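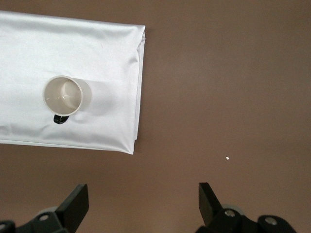

White cloth, folded, on the brown table.

Up at 5 again, which I blame on the birds and also on going to bed at 8 like a kindergartner. July in Trillthorpe does this to me every year. The light comes in around the edge of the blind and my brain says well, that's that, and then I'm standing in the kitchen in my socks eating cereal out of a mug.

So. The choir. I said I'd write down how it's going and I haven't written a word since the first rehearsal, so let me catch up while the coffee drips.

We are doing the Clernus mass (all of it, not the cut version they did the year before I joined) and it is so much harder than I thought it would be when I put my name on the sheet. I'm a second alto. Second altos mostly get to stand on one note and feel important, and I've been very happy doing that. This thing has us jumping all over the place. There's a spot in the Gloria where we come in on a note that has nothing to do with anything anyone else is singing, and the first 10 times we tried it we came in on 10 different notes. Our director put down her pencil and looked out the window for a while.

What finally helped was a tuning fork. She handed one out to each section, the plain 440 kind, and told us to find our A in our heads and then step down from it, silently, during the tenor bit. I thought that was ridiculous. I took the fork home and whacked it on my knee all evening while I was making dinner, and I whacked it on the counter, and on the fridge, and yesterday in the car at the long light by the feed store I hummed an A and then checked it and I was RIGHT. I yelled. The man in the next lane rolled up his window.

Now I can't stop. The dryer buzzes on something a little under a B flat. The refrigerator is a G, or close. I told my sister this on the phone and there was a long pause and then she asked if I was sleeping okay.

Last night's rehearsal ran long, and it was hot, the kind of hot where the folding chairs stick to the backs of your legs. We only have the church hall until 9 and we went past that and a man came and jingled his keys at us from the doorway. We got through the Gloria twice with no stops. The second time was good! I don't mean good for us, I mean I got goosebumps on my arms in a room that had to be 85 degrees. Then we tried the Sanctus and it fell apart on the first page, so nobody's head got too big.

The concert is in Ultholm this time, in the old grain exchange. I've only been inside once, for a plant sale, and all I remember is that you could hear a person drop a quarter from clear across the floor. Great for us if we sing in tune. Terrible if we don't. The bus leaves from the school lot and we have to bring our own supper, and there is already a fight brewing over whether there will be a bathroom stop. It's a 2 hour ride. There had better be a bathroom stop.

I still don't know what I'm doing about shoes. We're supposed to wear black, closed toe, low heel, and my one pair that fits that description pinches so bad that by the Credo I'd be in tears. I could maybe get away with the black sneakers if my skirt's long enough. The sopranos will notice — they always do — but they stand in front of us and would have to turn around.

Things I want to work on before next rehearsal:

- The Gloria entrance, obviously.
- Breathing before the long line in the Credo. I run out on "saecula" every time and just sort of mouth the rest.
- Page turns. I have the Coetzee edition, the used one with somebody's orange marker all through it, and every single turn is in a rotten place. I might photocopy page 31 and tape it in. Everyone else has the new printing and their page numbers don't match mine, so when she says "top of 40" I'm flipping around like I dropped something in there.
- Stop looking at the tenors when they go flat. It doesn't help them and I think they've figured out what it means.

I was thinking this morning about how I almost didn't go to that first rehearsal. I sat in the car with the engine running, listening to a radio show about roof repair, and I don't even have a roof, I rent. It was the end of winter and I hadn't sung anything in front of anybody since high school. What got me out of the car was that I needed the bathroom. I went in, and a woman with a big binder took me for a new alto and gave me a chair and that was it, I was an alto. I do wonder what I'd be doing with my evenings otherwise. Learning about roofs, I guess.

Coffee's done. It's going to be another hot one, I can already feel it coming through the screen. I have to get to the bank before noon, and return the library book that I've renewed so many times the computer won't let me do it again, and call about the car. The noise is back, the front left one, when I turn. It's an E, by the way. Pretty steady E too, all the way down the hill.

More later if I remember.

Recent entries
The tomatoes, an update
First rehearsal and a sore throat
Rain all the way to Ultholm
I finally cleaned out the hall closet
What I ate at the Trillthorpe fair
Car noise, part one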